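Bench Rules, the Breakfast Edition
November 2021
4 min read

We use cookies to remember your settings and count visits. By staying on this page you're OK with that. Accept | Manage

So many of you wrote in after the last gallery asking about our bench rules that I'm giving them most of the page this time (sorry, picture people, scroll down!). I run the kitchen bench at Larnico, where our arms practice small household jobs: lifting lids, turning knobs, moving a pan from here to there. It's slow and fiddly and I love it.

When I started we had a safety binder from our old Fung Street building. It ran to nearly 52 pages and most of it was about a big palletizing cell we'd sold years before. There was a whole section on forklift lanes. We don't have a forklift. We have toast! I kept the risk assessment and the emergency stop section and rewrote the rest for the bench we've really got, and in March the whole team switched over.

The rule I'd fight for is the dullest one. Whoever starts the arm has the stop button in their hand or right next to it, and they don't do anything else. No email, no tidying up the far shelf, no "just grabbing" a spatula. If you need to grab a spatula, stop the arm, then go get your spatula.

Next comes power. An appliance stays unplugged during practice unless the run sheet says heat, and heat runs need two people in the room. We do most of our lid and knob practice cold, and you'd be surprised how much you can learn that way. After a heat run everything sits until the surface thermometer gives us a number we like. I used to go by feel. I have a small scar from going by feel.

Speed caps are written on the run sheet too, and they belong to the task. We borrowed that idea from the Urmont team upstairs, who'd been burned by one global setting that somebody bumped up on a Friday and forgot. A pan with a handle sticking out gets a lower cap than a closed lid, and anything with liquid in it gets the lowest cap we have. People grumble about this. I grumble about this! It's still the rule.

Then there's the reset, meaning how the bench goes back to its starting layout between tries. Our old habit was to eyeball it, and it cost us. We went back through one batch of 758 tries and had to throw out 182 of them over starting layouts that didn't match the sheet: handles pointing the wrong way, a lid that was half on, a mug that had wandered in from somebody's lunch. Now we compare with a reference photo before every try, and if the reset takes longer than 60 seconds we take that as a hint that the layout is too complicated and simplify it.

A few smaller ones, in no special order:

Sleeves rolled up, lanyards off, long hair tied back. Same as for a drill press.

If you bump the bench, say so out loud. You won't be in trouble. We recheck the camera alignment and carry on.

Polished metal gets its own line on the sheet, with a note on which lights were on. Shiny handles and lids can give a camera a terrible time, and "it worked yesterday" usually means yesterday was cloudy.

Nothing that's been on the bench goes back in the staff kitchen. Ever. We buy ours from Gastwood, the secondhand place by the depot, and every piece gets a dot of orange paint underneath so it can't sneak back into service.

Write down the near misses. Ours go on a clipboard by the door, pencil on a string, and I read it with my coffee on Mondays. The online form we had before was very nice and I think it got three entries.

One thing I go back and forth on is who gets to change a rule. Right now anyone can propose an edit, and it goes live after two people have run a full session with it. That's quick, and mostly good, but it does mean the sheet changes under you if you've been out for a week. A couple of you suggested putting a version number on each printed sheet, and I'm stealing that. 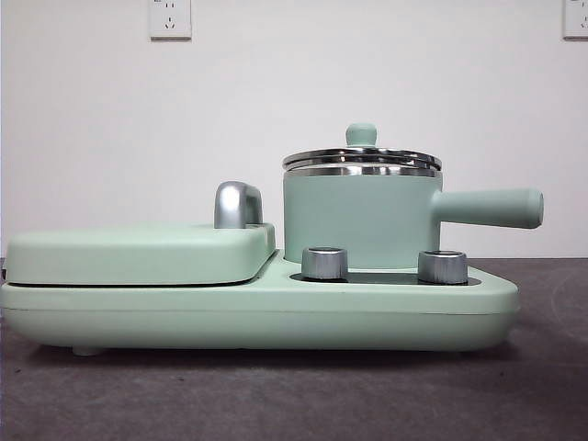
The other thing with version numbers is that the old sheets have to go in the recycling the same day, or you end up with three "current" ones taped to the wall. I'm going to try colored paper and let you know how it goes. If your shop handles this differently, drop me a line, I read everything!

Recent galleries
Cable Day: Labels, Loops and Zip Ties
Where We Put the Stop Buttons (and Where We Moved Them)
Drawers, Hinges and Pinch Points
A Tour of the Gripper Shelf

Get the next gallery by email. Enter your address to subscribe. Unsubscribe anytime.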